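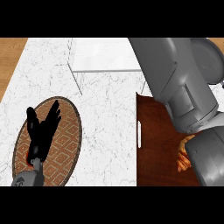
I've cleaned a lot of kitchen counters, and marble is the one that scared me! Mine had a dull ring from lemon juice, so this is how I fixed it last March.

Wipe everything down with warm water and a drop of dish soap, then dry it well. Wet the ring and rub it gently with 400 grit paper, keeping your circles small (my friend Sorcha went too wide and had to redo half her counter). Rinse, then go over it with 3000 grit. Buff with a soft cloth for 5 minutes and leave it overnight before you seal it.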